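**Staritz Editions** is a small literary press based in Eldale, known mainly for short story collections and for fiction in translation. It was founded by the editor Natália Jireš, who had earlier run a reading series in the back room of a bookstore in the same town.

## History

The press grew out of a stapled pamphlet series sold at the readings. Its first full-length book, *Silivby*, was a collection of linked stories by Sibusiso Cele set in a harbor town of that name. The first printing was 700 copies, and it was sold mostly by mail and at book fairs. A second printing followed in October of the next year, with a corrected text and a new afterword by the author.

Hongmei Liang joined as translations editor after the second printing. Under her the list moved toward novellas, a length that larger houses had turned down as too short to sell on its own.
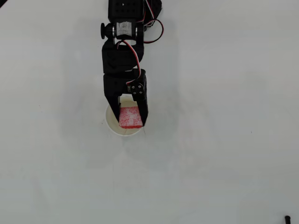
The best known of these is *Yu* by Kaiwen Feng, a novella told by a ferry clerk over a single winter. Reviewers praised its dialogue, though some found the last chapter abrupt. Feng later said that an earlier draft had run 50 pages longer and that he did not miss them.

## Publishing program

Staritz issues two books in most years. Each title also appears in a signed edition of 50 copies, bound by hand and sold to subscribers before the trade edition is released. Covers are designed by So-yul Ki and use type only, with the author's name set larger than the title.

Manuscripts are read during one open period each fall. The press does not charge a reading fee, and it accepts translations only when the rights are known to be available.

## See also

- Novella
- Small press
- Literary translation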